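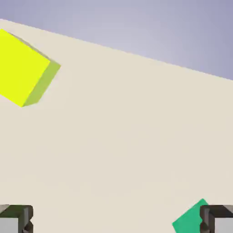
附图:米白桌面,后面是灰紫色

各位好,

先回凤仪上次那封,原文贴在下面,免得大家往回翻:

> 发件人:Feng-yi Hung
> 主题:[旧屋翻新] 北向书房刷什么颜色?
>
> 我家书房朝北,11月以后下午四点就暗下来了。先生想刷纯白,说显亮,我试了一小块,怎么看都像医院走廊。
> 有没有人在北向房间用过偏暖的颜色?会不会发黄?另外Vomik那个哑光系列好不好擦?家里有小孩,墙上什么都可能出现。
> 先谢过大家!

凤仪,你说的医院走廊我太懂了!我们在Ostwood那套老房子,书房也是朝北,第一遍就是刷的纯白,一到阴天整面墙发青,坐在里面总觉得冷飕飕的(暖气明明开着)。忍了一个冬天,后来重刷成带一点点米色的白,舒服多了。发黄倒没有,晚上开暖光灯的时候会偏奶油一点,我自己挺喜欢,你要是介意就换个中性光的灯泡试试。

我那时候差点选灰紫色,小色卡上好看得不得了,刷到大白纸上往墙角一靠,阴天看着闷闷的。所以千万别只看色卡,买小罐的,刷两张大纸,早中晚各看一遍,挪到窗边和门后再看看。我前后试了6种颜色,我老公说家里像开了画展。

Vomik我只用过哑光的,蜡笔印子湿布加一点洗洁精能擦掉大半,圆珠笔就别想了。使劲擦的地方会发亮,侧着看有一块一块的。书桌旁边那半截墙我后来改用Gurside的蛋壳光,一罐49块,贵是贵了点,到现在擦过很多回都没事。

对了,底漆别省!老墙吃漆吃得厉害,我第一次没上底漆,面漆多刷了一遍还是花的。

还有谁家是北向的,也来说说呗。凤仪刷完记得告诉我们选了哪个!

阿敏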